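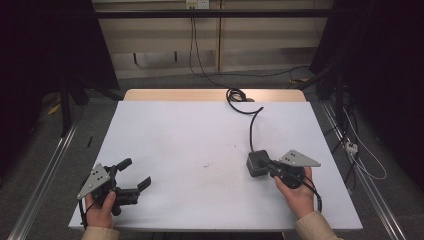
# Busham Table Topper, White

A Busham topper is a smooth white rectangle that goes on top of the table you already own. We sell a lot of them, considering that is the whole idea.

Most people come to us with a decent wooden table they are tired of protecting. They have tried a tablecloth, which slides. They have tried newspaper, which slides and also leaves yesterday's headlines on the wood. Eventually they want something flat and plain that stays where they put it, and can be stood behind a door when company comes.

## What you get

- One topper, white on both sides, smooth all over
- Four grip dots for the underside (stick them on or lose them in a drawer, as you prefer)
- A card with cleaning instructions, which are also further down this page

There are no legs. We mention this in bold in the order email and still get calls. **There are no legs.**

## Sizes

| Name | Length | Depth | Thickness |
|---|---|---|---|
| Busham Standard | 1470 mm | 700 mm | 6 mm |
| Busham Short | 965 mm | 600 mm | 6 mm |

Measure your table before you order. Then measure it again with the clutter off it, as people tend to measure the part they can see.

The topper should be the same size as your table or a little smaller. We like a narrow band of wood left showing along the back, partly for looks and partly so you have an edge to get your fingers under when you lift it off. A topper that hangs over the front will tip the first time somebody leans on it, and somebody always leans on it.

## What it is good for

Small work, mainly. Sorting screws, fixing a lamp, gluing the handle back on a mug, trying out a gadget with more cable than it needs. Dark things show up very well on white. Drop a tiny black screw on oak and you can spend an evening looking for it. Drop it on a Busham and there it is, looking guilty.

The same goes for crumbs. Every speck shows. Some customers find this useful and others write to us about it. If you would like a surface that hides dirt, the Dumetley mat comes in a speckled gray and hides nearly everything, including the screws.

## What it is bad for

Hot pans. Use a trivet. The topper will take a mug of coffee without complaint, but a pan straight off the stove leaves a mark, and the mark is round, so you won't be able to blame anything else.

It is also not a cutting board. A craft knife will go into it. We will happily sell you a new one, but you could spend less on a cutting mat.

## Cables

Anything you plug in and set on the table will bring its cable along, and a loose coil on a smooth top has a way of creeping toward whatever you are doing. Run the cord off the back edge if your outlet is on that side, and push the slack to the far end of the table. The Gorex edge clip (sold separately, 30 mm jaw) holds a cord at the rim and fits over the topper and most tabletops together. Check that yours is no more than 20 mm thick.

## Cleaning

Wipe with a damp cloth and a drop of dish soap. Dry it before you put it back on the wood, both sides. Pencil comes off with an eraser. Ballpoint comes off with rubbing alcohol and some muttering. Permanent marker is as advertised.

## From the mailbag

"Bought the Standard for the dining table in March and have not seen the dining table since. The family now calls it the white thing. It works." — Liette Poirier

"Arrived flat, which is all I ask of a flat object. One corner of the box was crushed and the topper was fine. I did expect legs." — Ciarán Ó Néill

## Shipping and returns

Both sizes ship flat, in a box wider than you are picturing. The Standard won't go in the back of a small car, so have it delivered to wherever it is going to live. Returns are accepted unused, in the original box, and yes, that means keeping the box somewhere for a while.

If yours arrives with a chip in it, send a photo of the chip and the label, and we'll replace it. We don't need the damaged one back. Several people have cut theirs down for shelves.

Also fits: Brennan folding table (Short), Brennan long bench (Standard, with a strip of bench left over at each end).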